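Brustimix Comfort Packs
Progress report to the Bruveck Fund
Submitted 30 Mar 2020

Summary of the period

The grant pays for comfort packs for children who move into temporary housing in the Pamo area. A pack is one plush toy and one towel or small blanket, cleaned, checked and closed in a plastic bag with a card inside. The agreed target is 1000 packs by the end of June.

At the close of this period 771 packs are finished. Of these, most have gone out to the housing offices and the rest are on the storage racks in the back hall. We are a little ahead on toys, behind on towels, and within budget on everything except laundry. The details are below, in the order used in the grant agreement.

Toys

We received 1026 plush toys through the collection points. That is more than the target, but not all of them can be used. The common reasons for setting one aside are loose eyes, open seams, battery boxes that have leaked, and a smell of smoke that does not wash out. Toys with a small open seam are put in the mending box and usually come back within a week or two. Toys with a loose button eye are mended only if the eye can be replaced with stitching. The others are recycled as textile.

Dogs and bears make up the largest part of what people give. We had asked at the start whether we should turn down some kinds in order to get a more even mix, and decided against it. The housing offices tell us that the younger children pick dogs very often and that the older ones, if they take a toy at all, tend to want something that looks like a real animal.

Sorting has moved from the hall table to the room with the shelf. Toys that have passed the check sit on the shelf, with towels and fabric kept underneath, and the bags are opened and filled right beside it. This has cut down on walking back and forth, which was the main complaint in the last report.

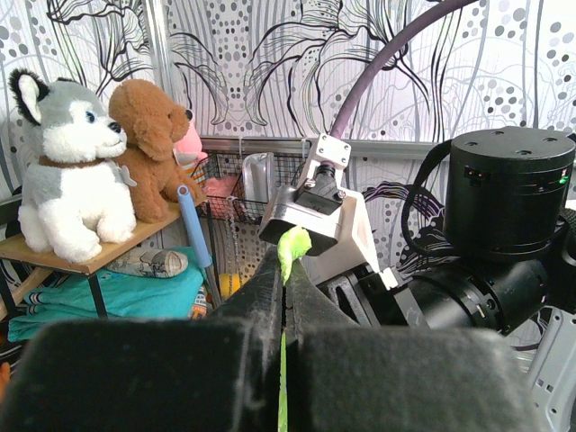
The change also means that a toy is matched with its towel before a bag is opened. Under the old arrangement we sometimes had a bag in hand and nothing of the right size to put in it, and bags that had been opened and set down again were hard to keep track of. We now match first and write the card second. The bag comes last.

One thing we have not solved is large toys. Anything taller than the shelf spacing in the back hall cannot be stored upright, and two of the three housing offices do not have room for them either. We are keeping the large ones to one side and will offer them to the Pamo family center, which has a playroom. They will not be counted toward the target.

Towels and blankets

This is the part of the project that is behind. Fewer people give towels than toys, and many of those we get are too thin. We had planned on donated towels only. From the middle of the period we began buying a small quantity at a clearance price, using money from the line for printed cards, where we had spent less than expected. The change was within the limit that the agreement lets us move between lines without asking, but we are noting it here.

Fabric ends are being used for some of the blankets. They are cut to one size, hemmed, and washed once before packing. The hemmed blankets take longer than anything else in the project. If the supply of towels improves we would stop making them, though the housing offices have said they like them.

Towels are folded in thirds along the length and then in half twice, so that the edge without a hem does not show. New people on the packing shift have learned this quickly and we have taken the instruction sheet down.

Laundry

Washing is done by Ng, the laundry on the road out of Pamo, under the arrangement described in our application. The quality has been good. The price per load went up at the beginning of the year, and we had not allowed for it. At the present rate the laundry line will run out before the last packs are washed. We have asked Ng for a lower rate on full loads in return for bringing things only when we have a full cart, and expect an answer soon. If the rate stays where it is, we will ask the Fund for permission to use what remains in the transport line.

Drying is still slow for the thicker toys. They come back from the laundry dry on the outside and have to stand for another two days before they can be closed in plastic. We do not shorten this. A batch that was bagged too early in the first period had to be opened and washed again.

Bags and closing

We ordered 1000 bags in one lot at the start of the grant, to get the lower price. The order did not allow for spoiled ones, so we will need a small second order before June.
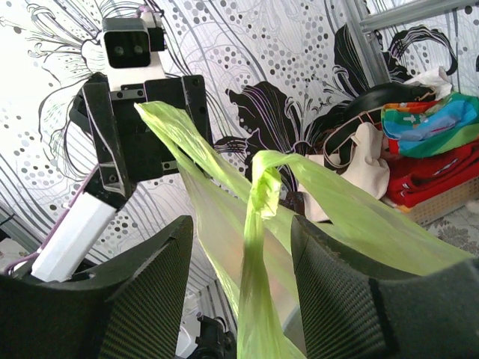 Closing the packs has been the subject of more discussion than we expected. The first packs were closed with tape, and children had trouble getting them open. Wire ties were ruled out for safety. We then tried ribbon, which looked nice and took far too long. The method we have settled on uses the bag itself. The lime-green film is thin enough to twist into something like a rope when it is pulled out in two directions, and a knot made in the twisted part can be loosened again by hand. It also leaves a loop for carrying. The film does stretch if it is pulled hard, and a bag that has been stretched too far is put aside and used for waste.

The color was chosen by price. It has had one useful effect, in that the housing offices can find our packs easily among their other deliveries. It has also made the cards harder to read through the plastic, and the next printing will have larger letters in black only.

We looked at paper bags, as the Fund suggested. The samples we were sent tore at the corners when a thick towel was put in, and they do not protect against damp in the back hall. A heavier paper bag would cost more than three times as much as the present one. We are willing to test another sample if the Fund knows of a supplier.

Room and equipment

The rooms are the same as before. The landlord has agreed that we can stay through the end of the grant on the present terms. The black and white flowered wallpaper in the packing room will stay up. We had put down a small amount for painting and have not used it; a cleaning of the walls was enough. We propose to put this money toward a second rack for the back hall, so that finished packs can be kept off the floor.

The heating in the back hall failed twice during the winter and has been repaired at the landlord's cost. No packs were damaged.

Deliveries

Packs have gone to all three housing offices. Two of them collect from us. The third has no vehicle, and we bring the packs there when we make the trip to the laundry. All three offices have changed their opening hours this month, and deliveries are being made by appointment at the door. We expect this to slow things down for some weeks. Finished packs keep well and packing can go on in the meantime with fewer people per shift, but storage space will be tight if nothing goes out.

Budget

Spending on bags, cards and transport is at or below plan. Spending on laundry is above plan for the reason given. Towels were not in the original budget and are now paid for from the cards line. Wages for the packing supervisor are as planned. The full table is attached as a separate sheet, with receipts.

Work until June

Finish the remaining packs, with towels bought as needed
Agree on a rate with Ng, or write to the Fund about the transport line
Place the second bag order
Reprint the cards
Put up the second rack
Hand over the large toys to the family center

Collection of toys will be closed at all points once the mending box has been worked through, as we already have enough to reach the target. Towels will still be accepted at the main door.

Requests to the Fund

We ask for written approval to spend the painting money on the rack. We would also like to know whether packs that are finished by the end of June but are still waiting for collection can be counted as delivered, given the present hours at the housing offices.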